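April 20, 2025

The study was opened at nine for the second stage of the household records. The purpose of the day's work was to bring the loose notes of the past winter into one ruled notebook, so that the papers may be passed to Abílio Peixoto in good order before September.

The large table was used, with the cloth left on it. Sheets do not slide on the cloth, and the Mota ledger can be opened without marking the wood. Notes were taken first from the Pons folder, which holds the orders for paper and ink, and then from the Mitero folder, where the dates are incomplete. One entry of 567 was recorded twice under different headings. The second has been struck out and initialed.
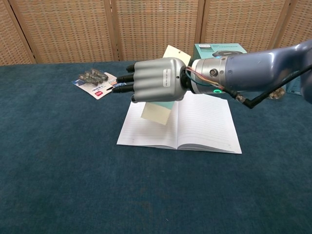
How should a sticky note be kept once its contents have been copied into the notebook?
It should be placed in the envelope for that month, with the page number of the entry written in the upper corner, and held until the notebook has been checked by a second reader.

The above was settled with Joaquim Quintela, who called in the early afternoon and stayed for coffee. He is of the view that the envelopes may be discarded after one year. I prefer two, and it was left at two. He also asked whether the sum of 300 for the repair of the gutter had been entered. It had not, and it was entered while he waited.

The Skostus papers were not reached. They amount to more than 3,000 sheets, and a fair portion will have to be read before anything is copied. It was agreed to take 20 pages at a sitting and to begin with the oldest.

Work ended at five. A new blotter is required, and the lamp on the left side of the desk flickers when the window is open.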